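Ernora Permit Desk, Single-Facility License

$296 per month, billed yearly. Updated Wednesday, December 3, 2025.

Your clinic wants a second ultrasound room. The state would like a word first. Ernora Permit Desk keeps track of facility licenses, inspection notices, change-of-use filings and the letters that arrive asking why you didn't answer the earlier letter.

It was built in Heltusville by people who used to fill out these forms by hand, and who still flinch at carbon paper. You enter the facility's details one time. The software carries them into each filing, including the ones that ask for your address on three separate pages.

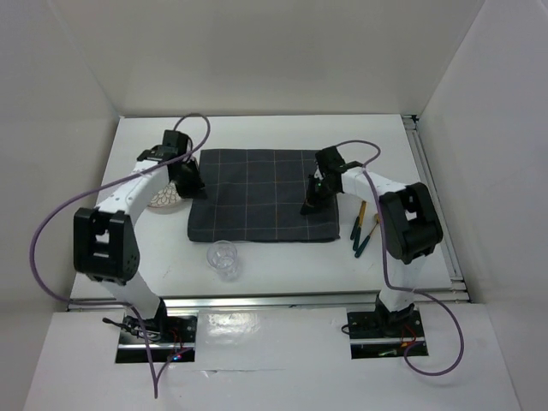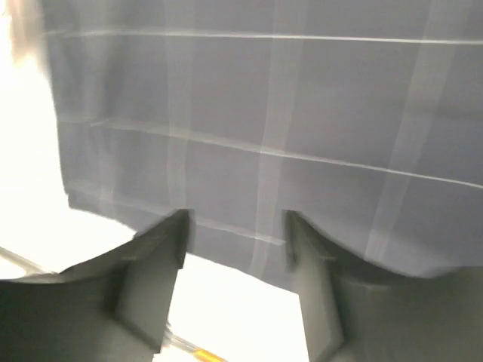

Rule changes are loaded every 10 days. If a deadline moves, the calendar moves with it and you get an email. If a deadline moves backward – it happened in September – you get a phone call.

What's included
Deadline calendar for one licensed site
Form library, 49 templates
Document storage, up to 2,000 files
Read-only access for your lawyer, who will ask for more

Not included
Legal advice
Filing fees
Patience at the hearing

The Tiwari add-on handles staff credentials and is sold separately. The Starkonero importer is free and pulls in old spreadsheets, even the one named FINAL_final_2. Merged cells come through badly, so unmerge them before you start.

Runs in any current browser. Agencies that accept only paper get a print-ready packet with the pages in the agency's order – fax cover sheet included, for the two offices still asking for one.

Cancel any time before renewal. There is a form.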